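Frequently Asked Questions: The Prendia Grasping Study

What is Prendia?
Prendia is a research project on robotic grasping of loose, mixed objects. It is carried out at the Lurnau laboratory. The project studies how a robot arm can learn to pick items out of a bin when it has not been given a model of their shape in advance.

What is the main question of the study?
The study asks how much a robot gains from its own failed grasps. Many training sets keep only the attempts in which an object was lifted. Prendia keeps every attempt, including those in which the gripper closed on nothing or the object slipped during the lift, and compares policies trained with and without these records.

How is a single attempt defined?
An attempt begins when the arm leaves its rest position and ends when the gripper opens over the second bin, or when the arm returns with nothing held. Attempts stopped by an operator are logged separately and are not used for training.

How many attempts have been recorded?
The first release contains almost 2,000 attempts. Of these, 427 are set aside for evaluation and may not be used to train or tune a model. Groups that wish to report results under the Prendia name are asked to respect this division.

How are success and failure labeled?
A first label is assigned automatically from the gripper opening at the end of the lift. A reviewer then checks the recording. Where the two disagree, the reviewer's label stands and the disagreement is noted in the record. Lifts that bring up two objects together are given a label of their own – they are counted neither as successes nor as failures in the main results.

What was found?
Policies trained on all attempts outperformed those trained on successful attempts alone. The gain was largest for small objects lying close to a wall of the bin, where a finger is likely to touch the wall before the object. For large objects in the open part of the bin, the difference was within the variation between runs. After the first 700 failed attempts, further failures added little.

Which objects are used?
The full set is made up of household articles and toys in 13 groups, chosen to vary in shape, surface and stiffness. Only a few are placed in the bin at one time. Positions are not prescribed, and objects may touch one another.
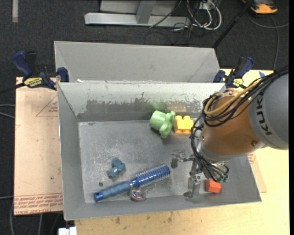
Figure 1. Front bin with six objects, including a round hairbrush, a toy building block and a clear speckled ball. The bins are held by bar clamps.

Are the bins replaced when they become worn?
No. Scratches and lost paint change how the bin looks to the vision system, and the project treats this as part of the task. The month of recording is stored with each attempt so that users may study the effect.

May the data be used outside the project?
Yes, for non-commercial research. Requests should state the purpose of the work and the name of the responsible institution. Commercial use requires a separate written agreement.

Will there be a second release?
A second release is planned for January. It will use the same file format and will leave the evaluation set unchanged.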